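Okness Launch Watch questions new date for Hivus cargo flight

Saturday, January 25, 2025

Okness Launch Watch today urged caution over Rulberg's claim that its Hivus cargo craft will fly in July. The date is the fourth the company has given, and each of the others passed without a launch.

Rulberg says Hivus will lift 700 kg to low orbit. Its last filing put the figure at 1,176 kg, and the company has not said where the rest went.

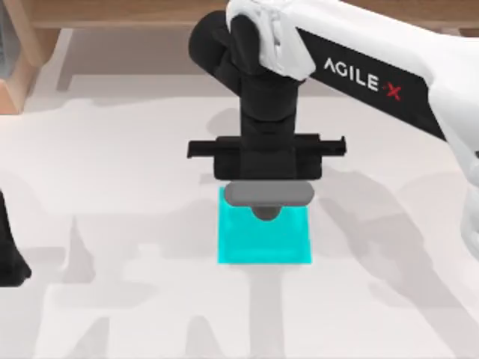 The group also wants to see results from the engine test at the Figueroa site, which was planned to last 80 seconds and was stopped after 30. Rulberg called it "a full success". We would like to know what a partial one looks like.

A list of our questions has been sent to the company. No reply had come by this morning.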